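We use cookies to keep you signed in to the list archive. Accept | Settings

Gresten Home Workshop List
Posted Tuesday by Kandpal
2 replies | Share

Re: Sealing a basement wall before shelving goes up

On Tuesday, Tomeo wrote:
> Has anyone on the list used Clokosier on old block? I have one
> long wall to do and the can says two coats. Can I screw
> the shelf brackets in between coats to save a weekend?

I did mine in April. Don't put the brackets in between coats. The second coat won't get behind them and you will have bare spots at every one. Wait until both are on, then drill, and dab some sealer in each hole before the plug goes in.

My wall took 17 quarts. The store had told me 2,000 square feet of coverage for what I bought, and I got roughly half of that on rough block. The first coat soaks in fast. I waited 20 hours before the second.

Dark gray is fine for a wall if you have decent lights. I would not use it on the floor.
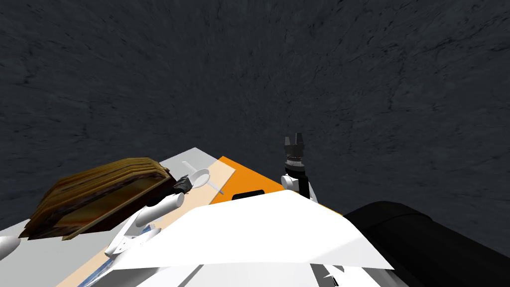
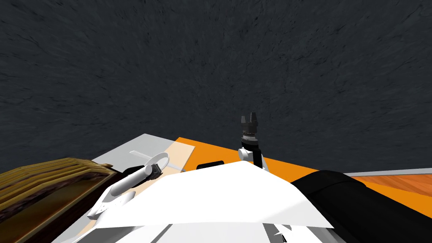 Shelves

I used plain pine boards on steel brackets, one bracket at every third block. Keep the boards an inch off the wall so air can move. Paint cans go on the bottom shelf. If you store books or cardboard down there, run a dehumidifier through the summer, sealer or no sealer.

I have most of a quart left if you want to try a patch first.

Kandpal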